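Feb 12, 2022
By the Seltdale Open Records Group

Seltdale's new lobbying register leaves out most of the lobbying

The Seltdale council says its new lobbying register will let residents see who is talking to their elected members. We have read all 136 pages of the plan and we doubt it.

The register covers paid outside lobbyists only. A company that sends its own staff to meet a council member doesn't have to sign up. Fanum and Jendberg, which both hold large council contracts, would have nothing to report under these rules.

Council diaries released to us in November list 906 meetings with outside interests. By our reading, 3 of them would have gone on the register. The council calls this "a strong first step." We would like to know what a weak one looks like.

There is also the matter of enforcement. The plan gives the job to 2 part-time staff, who can write letters but can't issue fines.
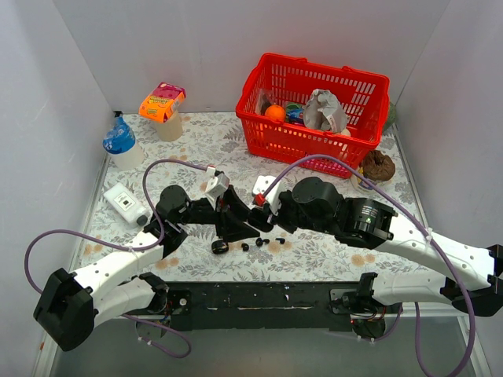 The council points to the Chauhan review, which it paid for, as proof that the rules are sound. The review never looked at in-house lobbying. It was told not to.

We are asking the council to hold off on the vote, widen the register to cover every company that seeks a contract or a permit, and publish diaries each month. A promise to "look again in due course" won't do. We were given the same promise over the gifts policy and are still waiting.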